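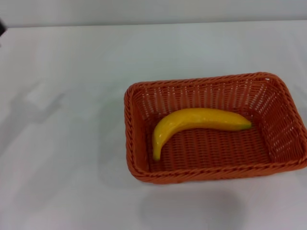
3. Storage and loss of fruit in the home

3.1 Households and diaries

The diary study was carried out in Fallton and covered 152 households. Each household kept a written diary of the fruit it bought, the day it was bought, the place it was put and the day it was eaten or thrown away. Diaries began in February and ran for four weeks. Fruit that was bought already cut, frozen or tinned was left out, as were juices. A household could stop at any time, and the pages it had filled in up to that point were kept.

In all, 1,859 entries were complete enough to use. An entry could stand for a single fruit or for a bag of the same fruit bought together. Where part of a bag was eaten and part thrown away, the entry was split by weight, using the kitchen scales supplied with the diary. Households were asked to weigh only what went into the bin - peel, cores and stones were not counted as loss.

Storage places were sorted into fridge, cupboard, closed box and open container. The last group took in bowls, racks and woven baskets with gaps in the sides, of the sort holding a banana in Figure 1. We did not ask households to change where they kept anything.
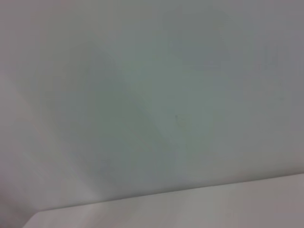 Light was the hardest of the storage conditions to record. Most people described a spot as "bright" or "out of the sun", and the two phrases did not mean the same thing from one kitchen to the next. We first planned to give each storage place a single light score, but this hid too much. Shade is seldom even: in Figure 2 a broad, soft-edged dark band runs diagonally over the grey-green surface, and a score taken in one part of it would not hold for another. The diary sheet was therefore changed to ask whether the fruit itself was in direct sun at breakfast, at midday and in the early evening. Answers given on the old sheet were not carried over.

Room temperature was noted once a day from a card thermometer. The cards are not exact, and readings were used only to tell cool rooms from warm ones. Heating habits varied a good deal, and in several homes the kitchen was the warmest room.

3.2 Patterns of loss

Bananas and soft fruit made up most of the loss by weight. Apples were often kept for longer than any other fruit but were thrown away less. Among households that recorded any loss at all, the middle value was around 400 grams over the four weeks. Fruit kept in open containers was eaten sooner than fruit in cupboards, and this held for small and large households alike.

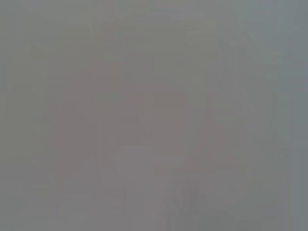 Did households that shopped more often throw away less fruit?

They threw away slightly less, but only where each shop was also smaller. Households that made extra trips and bought the same amount each time lost more than the rest, mainly in bananas and pears.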